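Cuaderno taller, equipo Flomside
Viernes, 16:40, junio

Hoy Charoen, Mwajuma y yo. Faraji llega tarde, tiene examen.

Prueba del empujador verde en T para la ronda de clavijas. Objetivo: pasarlas del tablero a la bandeja por el hueco entre los dos rieles. Pinza cerrada sobre el bloque marrón. Velocidad en 900, con 445 se hace eterno y en la competicion no da tiempo.

Ojo con las puntas curvas de los rieles, las clavijas se arriman ahí y la barra no entra bien. Peninah propone atacar en diagonal primero y luego recto. Pendiente de programar.
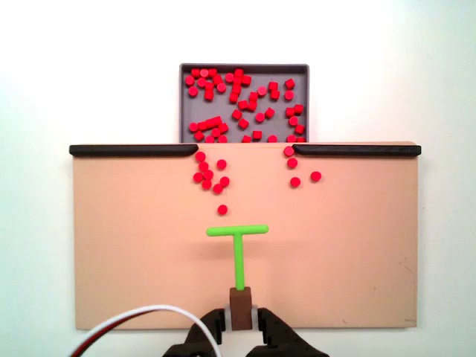 Lo que hay que cambiar

- Altura de la barra: bajar un pelo. Charoen dice que roza, yo creo que no. Medir el lunes no, YA.
- Trayectoria: dos pasadas cortas por cada lado del hueco y una central. La sueltas de abajo, al final.
- Guardar los parámetros en la carpeta Mosoti, no en el escritorio!! (va por mí)
- Log 3707: borrar, se grabó con la calibración vieja.
- Cables: dejar holgura antes de mover el brazo a la izquierda.

Preguntar a Guðlaug si el reglamento deja tocar el riel con la herramienta. Si no deja, subir el margen y repetir todo con velocidad 700.

Mwajuma se lleva el portátil.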